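The Handle Comes First

May issue | By the Halilović workshop desk
Reading time: 5 minutes

When I moved into my first apartment I owned one screwdriver. It came free with a shelf, it had a thin handle of hard plastic, and after three screws my palm was red. I believed that all screwdrivers were like this. Many people believe it still, and they blame their own hands.

The part that meets the screw gets all the attention in the shops. On the package we read about the steel and the tip, and very little about the piece we will hold. But a household screwdriver spends most of its life in the hand or on a hook, and in both places it is the handle that does the work.

A smooth round handle looks elegant and turns badly. If the fingers are damp or have a little oil on them, the hand slides and the screw stays where it is. For this reason makers add ribs, flat sides or small raised dots, often in a softer rubber. I have come to like the dots. They hold the skin without cutting into it, and they are easy to clean with an old toothbrush. Ribs collect dirt in long lines, and the dirt stays there for years.

The shape matters too. A wide upper part gives the palm something to push, while a narrow part lower down lets the fingers spin the tool quickly once the screw is loose. I start with the whole hand around the top, and when the resistance is gone I move down and finish with the fingertips.
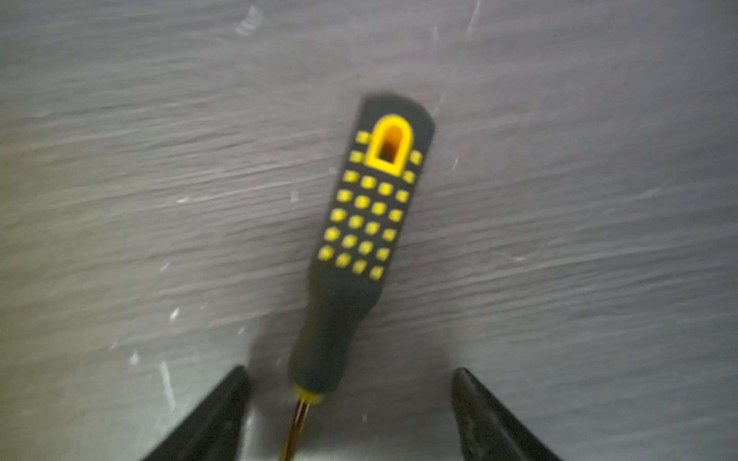 The hole in the handle is the part I would pay for, wrote Fandach, because a tool that can hang is a tool that comes back to its place. In a drawer, the letter continued, every screwdriver looks the same and the one you want is under the tape measure.

I agree with most of this. My own tools lived in a drawer for 8 years, and I bought the same medium screwdriver twice. Now five of them hang on nails inside the door of a closet. A bright color around the hole helps more than I expected. In a dark closet yellow is found at once, and on a gray bench too, where a fully black handle would disappear among the cables.

There is one small warning about hanging. Rubber grips do not like a warm place. A friend's set hung above a radiator, and after two winters the grips became sticky and took dust from the air. Washing with soap helped for a week. Keep the door or the board on a cool wall, and wipe the handles after you work with oil.

If you are buying only one, take it out of the rack before you decide. Close your hand around it and turn your wrist as if you were driving a screw. The end of the handle should fill the palm and not press on one point. Look also at the place where the shaft enters the handle. It should sit straight and have no play when you move it from side to side.

My free screwdriver is still in the house. I open paint cans with it.

Related articles
Hooks, nails and boards: hanging tools in a small closet
When a screw will not move
The Litari bench, three years later
What to keep in a kitchen drawer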